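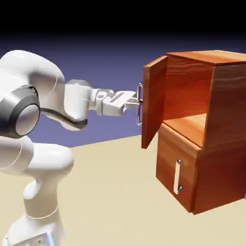 What must be checked before the door-opening program is started again after a force stop?
The grip on the handle, the hinge position in the model, and the force limit, in this order, and all three must be signed before the arm gets power.

Breswood Automation Lab
Restart checklist, door and drawer task, cell 5
Inspection date: 20 Jan 2023

Reason for the inspection: on run 131 the real arm continued to pull the door after the door had reached its end. The force stop came too late and the upper hinge was bent. No person was inside the fence. The same program had passed in simulation with the wooden cabinet model, where the gripper holds the silver door handle and the door swings open with no complaint.

1. Emergency stop, both buttons
Result: OK
Comment: Pressed each one separately with the arm moving slowly. The left button is stiff and should be greased.

2. Fence gate switch
Result: OK
Comment: None.

3. Force limit at the wrist
Result: NOT OK
Comment: The limit in the controller was 564 N. The value in the Plulmont task sheet is 24 N. I believe the high value was entered in December for a different test and was never put back. Corrected today, but it needs a second signature.

4. Hinge position, model against real cabinet
Result: NOT OK
Comment: The hinge in the model is 5 mm away from the real one. With such a difference the arm follows a wrong arc and pulls the door sideways. Please measure again after the new hinge is mounted, do not copy the old number.

5. Door end stop in the simulation
Result: NOT OK
Comment: The model door has no end stop at all. This is why the fault was not visible before. Morais has been asked for a corrected model file.

6. Gripper fingers
Result: OK
Comment: Small scratches on the inside surface of one finger. No play when moved by hand.

7. Handle screws on door and drawer
Result: OK after work
Comment: Door handle was loose by half a turn. Drawer handle was tight.

8. Release after force stop
Result: Not tested
Comment: At the fault the fingers stayed closed on the handle, and we had to open them from the pendant. The Dokidetti manual describes an automatic release, but I did not find the setting. Until this is clear, keep the pendant in the hand during every run.

9. Speed for first run after repair
Result: Set to 5 percent
Comment: Door only. The drawer program stays locked.

Decision: cell 5 is not released. Points 3, 4, 5 and 8 are open. Simulation runs may continue, but their results are not to be used as a pass for the real cabinet.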